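4.2 Comparing the two controllers in simulation

Before we let either controller near the real arms, we ran both of them in the simulator, and I'm glad we did. The task is the box one from Section 3: two arms, one brown table, one white box with a small tab on its side, and the left gripper has to get its fingers onto the tab. Simple enough on paper! We gave each controller 300 trials, with the box moved and turned a little every time.

The plain position controller (Pellano in our tables) was quick and kind of careless. It went straight for where it thought the tab was, and if the pose estimate was off by 7 mm it just pushed on the box anyway. Ondus, the compliant one that Kittipong Prasertsri wrote over one long April, feels its way in. I honestly expected it to be too slow to bother with, but once Usa Kaewkla raised the control rate the gap mostly went away (see Table 3 for the times).

We kept the right arm in all the trials, even the ones where it had no job to do. Nipon Kamolrat wanted it out to save compute, and I argued for leaving it in, as both planners have to respect its space and I didn't want numbers from an easier world than the one in our lab. Figure 6 is from the Ondus set, with the left fingers against the tab and the right arm waiting on its own side of the table.
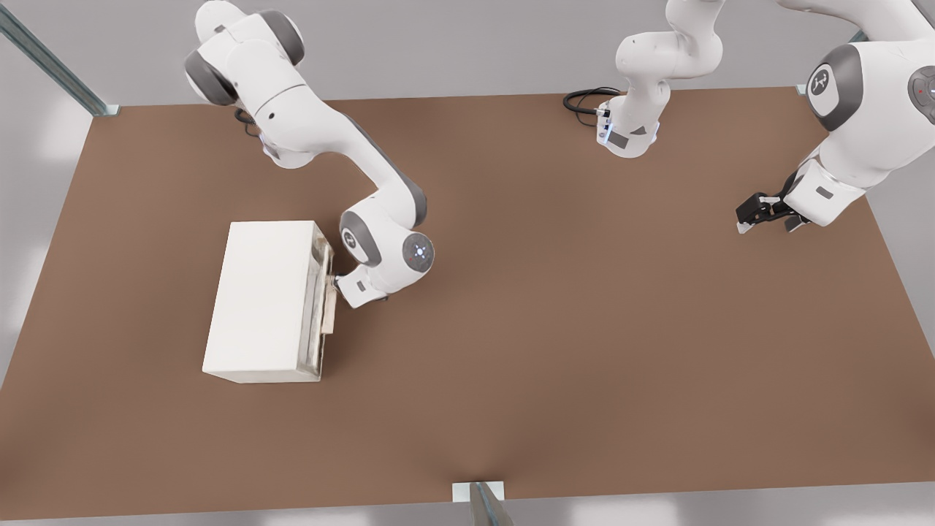 Figure 6. Tab contact with the left arm, simulated.

One more thing on the contact settings, which cost me more evenings than I'd like to admit. With the default friction, Pellano looked far better than it deserved to. We lowered it and reran all 300 trials for both controllers, and those reruns are the only ones we report.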